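Gripper Technician (full time), Lobo cell
Widine, Plillier
Posted 3 Aug 2021
Job reference 824

We're looking for someone who likes small mechanisms and doesn't mind lint. Lobo is our laundry-folding cell, and it lives or dies by its grippers. There are the ones bolted to the arms, and there are the hand-held pairs our operators carry into ordinary bedrooms to fold trousers, shirts and jeans on ordinary beds. Both kinds use the same style of fingers, both kinds wear out, and we'd love to have one person who knows them all inside out!

What you'll be doing

Most mornings start at the bench. You'll check the hand-held grippers before they go out: trigger travel, finger alignment, screws, sensor windows, cable strain. A finger pair that closes a hair off center will still pick up denim just fine and then drop a T-shirt every single time, so this part of the job matters a lot to us. You'll swap fingers, clean out the slots in the housings (fluff gets everywhere), reprint labels that have started to peel, and write it all up in the service log under the number on the unit.

After that you'll move over to the cell itself. Fingers on the arms are changed at 2000 closes or when they show wear, whichever comes first. The work table gets leveled once a week, the camera calibration is redone after any finger change, and the alignment jig — everyone calls it Laser, and yes, we know it's confusing — needs a patient person to set it up again whenever the cell has been moved.

Some weeks you'll also visit operators at home or in our practice rooms. You'll watch how a unit gets handled over a real session, tighten what has worked its way out, and bring back notes on what should change. Two of our last three finger designs started as a scribble in a technician's notebook, and we're hoping for plenty more.

What we'd like you to have

Experience fixing things with moving parts. Sewing machines, bicycles, printers, cameras, lab gear, it all counts.
A steady hand with small screws, and the habit of putting them back in the right holes.
Enough comfort with a computer to run a calibration script and tell when the result looks wrong.
Clear written notes. The evening crew will be reading them.
A driver's license is handy but you can do the job without one.

You don't need a degree, and you don't need to have worked with robots before. We'll train you on Lobo for the first few weeks, and you'll have the manual (all 628 pages, sorry, half of it is wiring) to keep at your bench.

The practical side

Day shift, Monday through Friday, in Room 525 at our Plillier site. There is an on-call rota for the cell, paid extra, and it's usually quiet apart from December, when we strip the whole thing down for its yearly overhaul. We all pitch in for that one and it's a great time to learn how everything goes together.

To apply, send us a resume and a short note about something you've repaired. Tell us what was wrong with it, how you found the fault and what you'd do differently now.

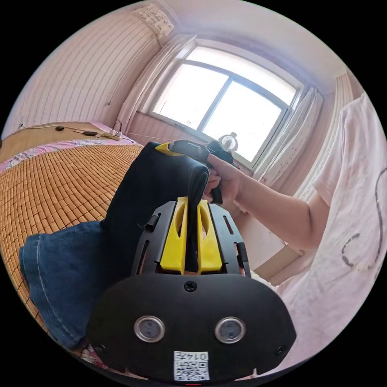 Photos of the repair are welcome too, and so are sketches. If we like your note we'll invite you in for an afternoon at the bench, with a gripper to take apart and put back together and time to ask us anything you want about the job.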